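On Keeping a Household Inventory

It has been my practice for several years to keep a written inventory of the contents of my home. The record began as a requirement of an insurance renewal and has since become a settled part of the domestic year. A number of readers have asked how it is arranged, and the following account is offered in reply.

The inventory is held in two forms. The first is a ruled notebook, kept in the hall cupboard with the meter readings and the boiler papers. The second is a typed copy, which is brought into line with the notebook each November. The typed copy is the one that would be sent to an insurer. The notebook is the one that is used.

Each room has its own section. Within a section, items are entered in the order in which a person would meet them on walking in through the door and turning left. I adopted this rule after my first attempt, which was arranged by value, proved impossible to check. The clock would be on page 4 and the shelf beneath it somewhere near the end, and a full review of the sitting room required a great deal of turning back and forth. The present order allows a room to be checked with the notebook in one hand and a pencil in the other.

For each item I record what it is, where it was bought, the price if known, and any repair. Receipts are kept in envelopes, one for each room. Where no receipt survives, the word "none" is entered in the margin. It is better to have this stated plainly than to search for the same missing paper every year.

Furniture has given the most difficulty. Much of mine came from Gotmont, a second-hand dealer near my former address in Modise Road, whose receipts tended to say "table" or "chair" and little else. I have therefore added measurements to every entry of this kind, together with a note of any marks on the underside. A piece bought new from Platell came with a printed sheet giving its size and finish, and this has been pinned to the page.
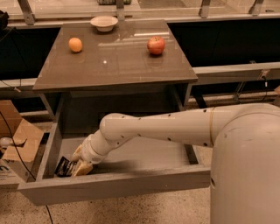

The contents of drawers were at first listed in full. This was a mistake. Drawers change from week to week, and a list of string, batteries and spare keys is out of date before the ink is dry. I now enter the drawer as a single item and name only those things inside it which would be costly or troublesome to replace. The same rule is applied to kitchen cupboards, the linen shelf and the shed.

Books were a harder case. To list every title would fill a second notebook, and I have no wish to keep one. The shelves are instead entered by length, with a separate list of 12 volumes that have some value beyond their cover price. Readers with larger or finer collections will no doubt wish to proceed differently.

Some mention should be made of software. I was encouraged by a relative to try a programme called Skivance, which produces a tidy report and allows entries to be sorted in any order. I used it for four months. It performed as described, but every new entry required me to choose from a list of categories, and I could find no suitable place for a piano stool, a barometer or a set of fire irons. The barometer was finally filed under "other electronics". I returned to the notebook shortly afterwards and have not regretted the decision.

The yearly review takes place over two evenings. The downstairs rooms are done on the first and the bedrooms and landing on the second. Items that have left the house are struck through with a single line, so that the entry can still be read, and the reason is written beside it – sold, given away, broken. This column has become the part of the record I consult most. It has settled several questions within the family as to what became of the green armchair.

One matter remains open. The loft has never been entered. A page was set aside for it when the notebook was begun, and it is still blank apart from the heading and a note of where the torch is kept. I intend to make a start on it before the cold weather, beginning with the boxes nearest the hatch.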